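Buying and Selling Home Goods, Week 6 notes
Guarantees, fitters and the small print
Updated December 2024

Hello all. These are the notes to go with the session on guarantees for kitchens, doors and worktops. I talk faster than most of you can write, so the bits I'd want you to have in front of you are all typed up here, plus a couple of things I ran out of time for. Bring them next week, please, as we'll be using the Bakerberg case again for the group task.

Where we left off

Last time we were on the difference between what the law gives a buyer and what the seller adds on top. Keep those two apart in your heads! The legal rights are there whether or not anyone mentions them at the till. The guarantee is an extra promise, usually from the maker, and the maker gets to decide most of what goes in it (within limits, and we'll do the limits properly after the break).

I used to work behind a trade counter and I can tell you that most customers thought the guarantee was the whole story. So did a fair few of the staff. I certainly did for my first year.

Three people, one worktop

Take a worktop that has started to lift at the joint. The maker made it, the shop sold it and the fitter cut it. Who does the buyer ring? In your reading, Fongchan Wannasri says start with whoever took the money, and I agree with her. The buyer's contract is with the seller, so the seller is the one who has to sort it out, even if the seller then goes and has a row with the maker behind the scenes.

It gets messier if the buyer found their own fitter. Then there are two contracts, one for the goods and one for the work, and each side will happily point at the other. Somebody in the group asked whether the buyer has to prove which one it was. Good question, and the answer depends on how long they've had the thing, so look back at your week 4 sheet before you write anything about it in your essay.

The Bakerberg kitchen

Our made-up-my-mind-to-complain customer bought a full set of doors from Boonyarit, with hinges by Odetti, and paid £3000 for the lot. The fitting was another £460, paid separately to a local joiner. Two doors dropped. The shop said hinges, the hinge maker said fitting, and the joiner said the doors were too heavy for the hinges in the first place.

What I'd like you to notice is the paperwork. The Odetti card says the guarantee only counts if the hinges were put on "by a competent person", and nowhere does it say what that means. A joiner with years behind him? Someone handy with a screwdriver? I've read that card more times than is healthy and I still couldn't tell you.
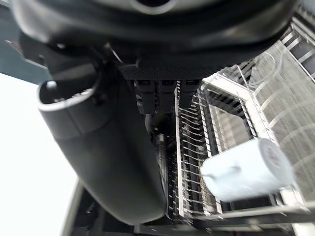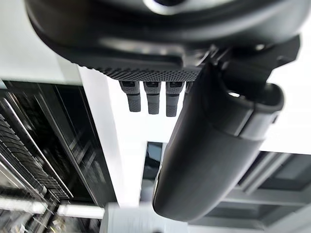
Words to watch for

Lifetime. Whose? Sometimes it's the buyer's, sometimes it's "the expected life of the product", and the maker has picked that number. Always look for the definition, usually tucked away near the end.

Normal domestic use. Fine for most people, but think of a childminder, or someone who lets out a room. I've seen a claim turned down over a cake business run from the kitchen table.

Registered within. Lots of guarantees need registering in the first few weeks. Prodgate, who do the worktops in your handout pack, give thirty days and want the receipt as well. Miss it and the extra promise has gone, though the legal rights haven't gone anywhere, so please don't tell a customer they've got nothing.

Parts only. They'll send a new hinge in a padded envelope. Getting it on the door is up to you.

Pro rata. The payout shrinks every year. On a £3000 kitchen with a ten-year guarantee, a buyer who claims in year eight may get back much less than they expected, and they will be cross with whoever is standing at the counter!

If you're the one selling

Read the guarantee before you sell the product. I know, I know, but I've met very few people who do it. Write the length and the main conditions on the order form in plain words. If the customer is using their own fitter, say out loud that the maker may ask about it later, and make a note that you said so.

For next week

Read the Bakerberg letters (all of them, including the dull one from the joiner) and come ready to argue for either the shop or the customer. Yaowalak Nilsuwan is taking the second half, and she'll want to hear from the people who normally sit at the back. The essay is still due in June for part-time students, and I'll go over the title again if enough of you ask.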